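I have been meaning to write about the Azar play tee ever since we bought two of them in December, and I'm so glad I waited, as kids' basics only show their true colors after a few months (and a lot of laundry). Ours are the long-sleeved striped ones, ages four and six, from the little Horico shop in Basorbridge. The cotton is soft but sturdy, the necks haven't gone baggy, and my youngest can get hers on by herself – hooray! I did find the sleeves a touch long, so size down if your little one is small.

They're not cheap, and I do wish there were more colors for boys, but I'd buy them again tomorrow.
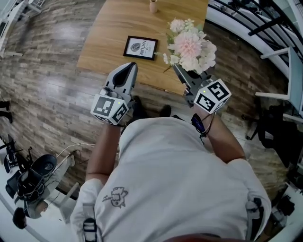

Light gray short sleeves and a small line-drawn graphic

Next on my list is their rain jacket, so check back soon!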